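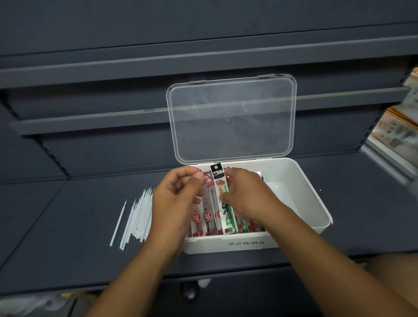 Most papers on learning from human video begin with a count of hours, and I'd like you to stop being impressed by it. An hour of what? The usual claim is that a head camera gives you the same view the policy will need, so every hour collected is an hour the robot can use. Take shelf work. With packets packed this tightly in a storage box, the fingers cover the very contact you want labeled, and the clear lid standing open behind gives a depth sensor something to get wrong. Loose refills lying beside the box are worse, thin and pale and nearly parallel. A hand tracker will still return numbers for all of it. Whether they mean anything is a separate matter, and the hour count won't tell you.

Search this site Enter keywords Go

Handout for session 3, Collecting Demonstrations
Zuzanna Walczak
September 23, 2023

What goes into an episode

For the Sowa assignment, an episode starts when the hands first enter the work area and ends when they leave it. Write the task label after watching the episode, never before. Labels written in advance describe what the collector was told to do, and people drift. In July we relabeled 350 episodes from the Trerkel set blind, two readers each, and the readers disagreed on the label for almost a third of them. Most of the fights were over verbs. "Sort," "tidy" and "restock" had all been used for the same motion.

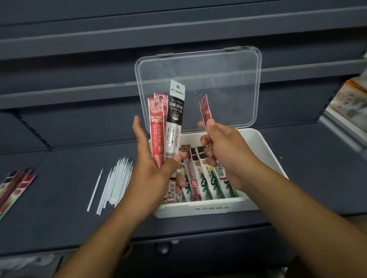
Should you throw out the episodes where the person hesitates or changes their mind?

Keep them, but mark them. A set cleaned down to smooth successes teaches a policy nothing about getting back on track. Mixed in without a mark, though, they teach it to dither, so the flag matters more than the episode.

Two-handed work

Be careful with anything that calls itself bimanual. Often one hand is holding and the other is doing, and a policy trained on both streams as equals learns to move the holding hand for no reason. The Brudilis baseline did this in my own tests. Its authors report a good success rate, and I believe the number – I just don't think it measures what the title says. Before you train, note for each segment which hand leads.

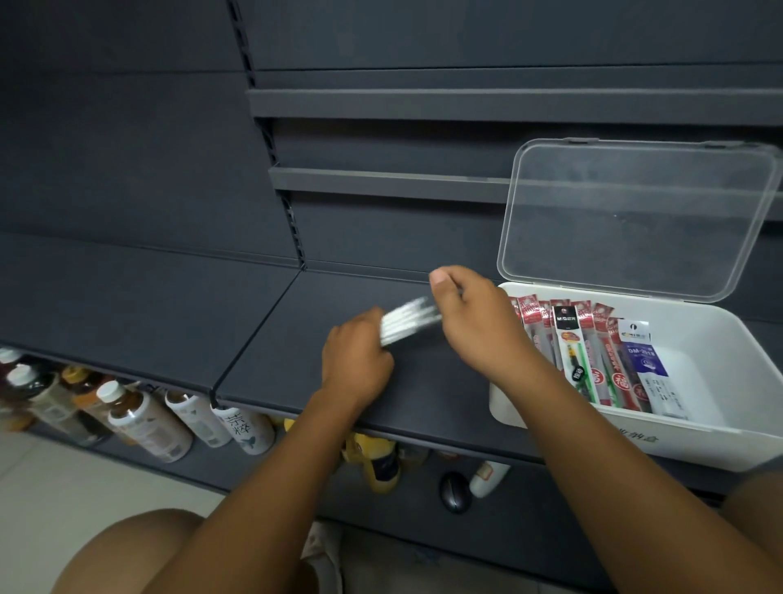
The lead can switch in the middle of a segment, and then you have to cut it in two. Yes, this is slow. The Arus tool will propose cuts from wrist speed, and it is fine for coarse moves like reaching. For small finger work it cuts almost at random, so check those by hand.

A last point on size. You will be told that 3000 episodes fix all of this by averaging. Averaging helps with noise. A camera that misses the fingertips every time is missing them in all 3000.

For next session: bring 2 episodes you would reject and the written reason for each.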